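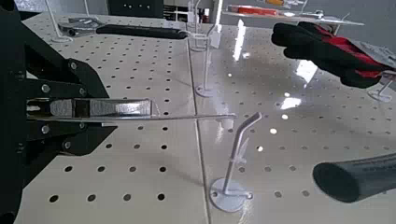 Visit to the Kadrić display works, Doltberg
Tuesday, January 2, 2024

The works reopened after the holiday with a short open morning for shopkeepers and anyone else who buys display fittings. I went for the small stands, which we use in the store for pens, tools and other light goods.

The building is on the north side of Doltberg, 2 stops past the station on the local bus. Parking is in the yard behind the loading dock. Visitors sign in at the front desk and leave bags on the shelf there. Coffee was set out in the hall.

The tour began in the wire room. Rod comes in on coils, is straightened, cut and then bent on a jig. Most of the stands start as the same straight piece. The angle near the top is what changes from one model to the next. A slight tilt suits pens and thin tools, and a ring suits anything with a wider head. The bases are pressed round and flat in the next room, and everything goes from there to the paint line, which was not running during our visit. White is the standard color. Other colors can be ordered from 50 pieces up.

After that we went to the layout room, where I spent most of my time. Stands are tried out on white pegboard panels before a set is approved. A base can be set down anywhere on the board, and the holes make it easy to write down where each one was. The mix included bent rods, upright rods, a wire holder with a small ring and a plain rectangular post. One of the bent stands had a thin clear plastic tab partway up the rod, a useful height for a price card. A glossy panel picks up a lot of glare from overhead lights. For our windows I would ask for matte.

Drodora, the line we buy now, stays in the catalog for this year. The newer line is called Grerer and has a wider foot. Item 2266 is the bent rod in that line, and it felt steady when I tapped it. The works keeps 2000 bases in stock at a time, so small orders ship the same week.

Prices were not handed out. The new list is due in March and will be mailed to everyone who signed in. The sample shelf by the exit had the old Drodora hooks at half price, and I took one box.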